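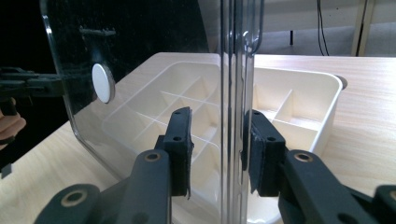
Minutes of the Members' Meeting, Zesov Allotment Society

Held on June 18, 2026 in the side room of Tusgate Hall
Chair: Esperanza Kowalczyk
Minutes: Alaric Pruitt
Members present: 18

1. Minutes of the last meeting
They were read and accepted with one correction. The key deposit is paid per key and not per plot.

2. Water
The chair informed that the bill for spring was 296 pounds, against 244 pounds for the same months last year. A member from the lower path told that the tap near the compost bays drips all night. It was agreed to ask Afolabi Plumbing for a price. Until then members are asked to close this tap with two hands — it needs force.

3. Hedge on the Hunance Lane side
The hedge has grown over the footpath and two neighbours have complained by letter. It was discussed if we cut now or wait. Some members said that there are still young birds inside. Decision: only the part over the footpath will be trimmed by hand, and the rest stays until autumn.

4. Savings
The society has 2,000 pounds in the savings account. A proposal to use a part of it for a second shed was made, but there was no drawing and no price, so it was not voted. The proposer will bring both to the next meeting.

5. Waiting list
Plot 7 is free again. It will be offered in two halves, as the last three people on the list asked for a small one.

6. Other matters
Bonfires: the rule is not changed. Lost: one green watering can, please look in your sheds.

Next meeting in July, same room. The date will be put on the gate.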